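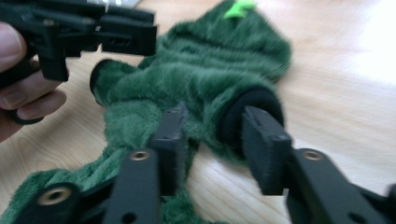 I spent a morning in Drerville watching grown adults play with stuffed animals for a living, and I'm a little jealous! Magagula, the small robotics outfit that moved over from Dendthorpe in September, has started teaching its new arm, Purus, how to tidy up toys.

The teaching is all done by hand. You pick up a pair of grippers, one for each fist, and you do the chore yourself while a camera on the gripper records what you're up to. Later on, the arm learns from the recordings. They let me have a go with a green plush dinosaur, and let me tell you, shaggy fur is a pain to get hold of (I squeezed far too hard and they made me start over).

There are 14 toys on the practice list so far, and each trainer does a shift of two hours before swapping out. Your thumbs get tired, I can vouch for that.

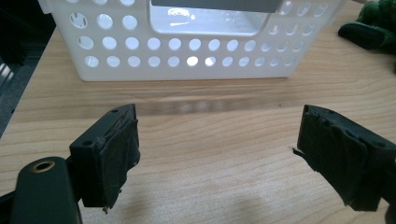
Baskets get their own practice time. I figured dropping a toy in would be the easy bit, but the trainers want plenty of different approaches on record, fast and slow, from the left and from the right, so Purus doesn't learn just one way in. My own runs were mostly slow.

The company has five people doing this now and wants to bring on more before winter. You don't need any robot background, they told me, just patience and steady hands. Shifts start at 8 in the morning, and the coffee is pretty good.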